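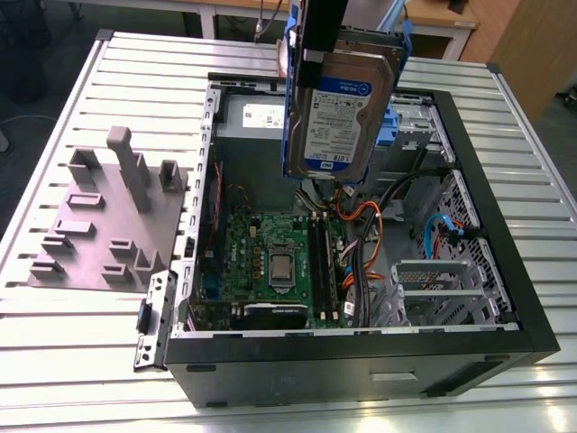
Ticket 1446: Hard drive not found after tower was moved

Logged: Dec 21, 2022
Site: Mokoena, back office
Status: Resolved, one small thing left open

Problem as reported

Good morning, and sorry to add to the pile so close to the holidays. Our old tower, the one that keeps the Gredow stock lists, won't start up properly. It was fine at the front desk until it was carried through to the back office, and now it gets as far as a black page saying no boot device found and sits there. I have tried switching it off and on again 2 times. The lists were last copied over in October, so I would dearly like to see them again!

First reply from Kustska support desk

Thank you for such a clear note, it really does help. Please don't keep restarting it. A drive that goes missing straight after a move is very often just a cable that has worked its way out, so there is every reason to be hopeful. Do send it over to the bench and we'll have a proper look.

Bench notes

Unplugged the tower, laid it on its side on the metal worktable and took the side panel off. The drive is a 1.0TB one with a Dell logo on the label, and it sits in a blue plastic caddy with rails along the long edges. These come out without much fuss, but do go gently if you ever try it at home - there is a fair bit of wiring in the way, and the black bundle running across the middle likes to catch on things.

The heatsink is off in this one, so the processor is bare. Please don't power the machine up in that state, however tempting a quick test may be. It goes back on with fresh paste before anything is switched on.

With the drive out, I tried it on the bench reader and it came up straight away. I copied the Gredow folder first, then everything else, and ran the full surface check while I had my lunch. It finished at 100 per cent with no bad sectors, which was a lovely thing to come back to.

The fault was the data cable, which had a loose clip at the drive end. I fitted a new one from the Trokness spares box, slid the caddy back in until it clicked, refitted the heatsink and closed the case. It has started cleanly 2 times now and the stock lists open as they should.

Reply from Mokoena

Oh, that is wonderful news, thank you so much. Could you keep your copy of the folder until we have the machine back and I've looked through it? I'd feel a good deal happier.

Kustska support desk

Of course, we'll hang on to it until you tell us otherwise. Still to do: set up a regular backup once the tower is back on your desk. I'll leave the ticket linked to that job.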